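Keeping a Sketching Corner That Doesn't Eat the Kitchen

Posted Aug 8, 2026

I draw for picture books, mostly hedgehogs and weather, and I do it at one end of my kitchen table. People keep writing to ask how I keep pencil dust out of the butter, so I've gathered up the little household tricks that work for me. Some are mine and some I pinched from friends.

Start with the smudges. Graphite on a painted tabletop comes off with a plain white eraser, the same one you use on paper. Rub lightly, brush the crumbs into your hand, then wipe with a barely damp cloth. If you go in with a wet sponge first you get a gray puddle and you'll be chasing it all over the table (ask me how I know!).

Ink is another matter. For water-based ink I dab with a paper towel, then use a drop of dish soap on a cloth, working from the outside of the spot in. Try it on the underside of the table before you do it on top. Old India ink on bare wood, I'm sorry, you own that now. I have a blot shaped like a goose and I've grown fond of it.

Pencil shavings go in a jam jar with a lid. I used a pretty saucer for years and then somebody would open the back door in February and that was that.

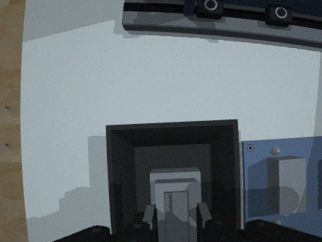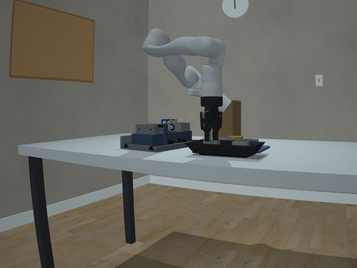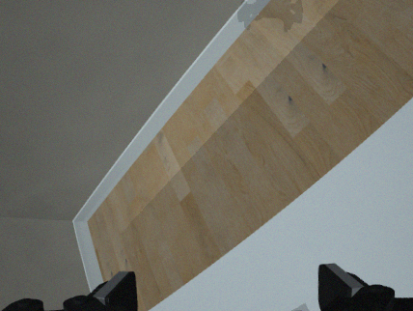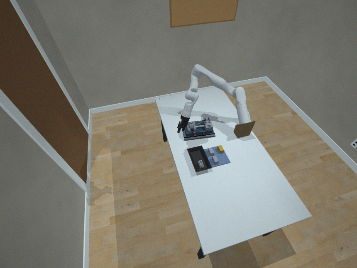 Brushes next, because I get the most mail about those. Wash them in cool water, never hot, which loosens the glue in the ferrule. I use ordinary bar soap: swirl the brush on the bar, then in your palm, and keep going until the suds are white. Shape the tip with your fingers and lay it flat on a folded dish towel overnight. Don't stand it upright while it's wet. Gwawr Price taught me that one after she saw my good size 8 sitting bristles-up in a mug, dripping down into its own handle.

Paper hates a kitchen. Steam makes it ripple, so mine lives in a flat box on top of the bookcase, well away from the kettle. If a sheet does curl, mist the back very lightly, put it between two clean sheets of blotting paper and leave it under the heaviest cookbooks you have until the next day. I wouldn't try this with anything in watercolor or charcoal on the front - test a scrap first.

For storyboards and thumbnails I cut scrap paper into cards and string them up on kitchen twine with clothespins. A 32-page book gets 17 cards in my system, one for each spread and a spare for the idea I have in the bath. When we need the room for supper, I unhook one end of the twine and the whole story folds up into a shoebox, still in order.

Sticky tape residue: a little cooking oil on a cotton ball, wait 2 minutes, wipe, then soap to get the oil off. Keep all of this far from your drawings, please. Ifor Mostyn swears by the hair dryer instead, on low, and it does lift masking tape very nicely from a drawing board if you peel slowly.

And fixative goes on outdoors. I carry the drawing out to the yard on an old baking sheet, spray it there on a still day, and leave it until the smell has gone. The baking sheet is for art only now and has a big X on the bottom in nail polish, so it doesn't go back in with the cookie things.

Next time I'll do erasers, and how to get the kneaded kind out of a wool rug.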